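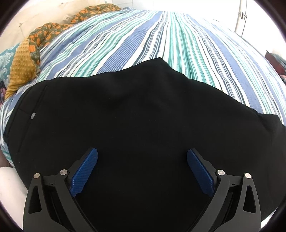

Kondex Blog Writer, single-author license

$27 a year. One person, one blog, two computers.

Kondex is a desktop program for people who keep a personal blog. You write in it, it saves as you go, and when you press Publish it sends the post to your site. We sell it at Kuzmenko alongside a few other writing tools, and we've used it ourselves long enough to have opinions.

Blog software has a habit of promising that you'll write more. The maker's own leaflet says Kondex will "bring back the joy of posting." We left that line out of our listing. If your last entry was an apology for not posting and the one before it was too, a new editor may get you through a week or two of enthusiasm. After that you're back with the same job, the same kids and the same phone. Buy it if your present setup annoys you. We wouldn't buy it as a cure for silence.

What it does well

Drafts live on your own computer as ordinary text files, one per post. If Kondex shut down tomorrow you could open every one of them in whatever came with your machine. That was the thing that won us over, and it gets half a sentence in the leaflet.

The importer is good. Randi Dalen, who handles our support mail, moved her old blog over with 2,642 posts in it, going back to the days when she posted song lyrics and what she had for lunch. All the posts came across. Comments came too, with the names attached. Her categories arrived in a mess, but she admits they were a mess when they left.

Scheduling works and is easy to find. You pick a day and a time, and the post goes up then, provided the computer is on and connected. Please read that last part again before you leave for vacation.

What we're less sure about

The Streak panel. It sits on the right side of the window and shows how many days in a row you've posted. Some people like this kind of thing. Aslak Nordin tested it for us through September and found himself putting up one-line entries at 11:50 p.m. to keep his number alive. He turned the panel off and has posted less, and the posts are better to read. It's on by default. Look under View to get rid of it.

The Idea Starter. Click the light bulb and you get a prompt, such as "Write about a smell from childhood." There are 400 of them, according to the maker. We ran into repeats sooner than we expected, and several are the same question in a different hat. Anyone with a blog already knows what they've been avoiding writing about.

The "mood themes." There are six, and they change the background color of the editor. They do nothing to the blog your readers see, though the box art suggests otherwise — two customers have returned it over this, and we gave them their money back.

Kondex or Hulix?

We get asked often. Hulix runs in the browser, so you can start a post on a lunch break and finish it at home. It also keeps everything on its own servers, and getting your writing back out takes some patience. Kondex makes you sit down at the computer it's installed on. If you write in scraps of time on a phone, Kondex will frustrate you, and the maker has been saying a phone version is "coming" for longer than we've stocked it. Don't buy it on the strength of that.

If you're already happy with the editor built into your blog host, stay there. It's free.

Before you order

Kondex connects to most self-hosted blogs and to anything hosted with Edulus. Older Edulus accounts need to have outside posting switched on first, which you'll find near the bottom of the account settings. If you aren't sure whether your host will work, write to us with the address of your blog and Randi will check.

Photos can be dropped into a post and Kondex will shrink them before sending. It shrinks them a bit hard for our taste. The quality slider is in Preferences, and we'd push it up a couple of notches on the first day.

The license renews yearly. If you let it lapse, the program still opens and still lets you write and save; only Publish stops working. Your drafts stay where they are. We checked.

Delivery is by email, normally within the hour. Returns are accepted for thirty days, and you don't have to give a reason, though we do read them when people write one.

We use cookies to remember your basket and to see which pages get visited. Accept all / Only necessary / Cookie settings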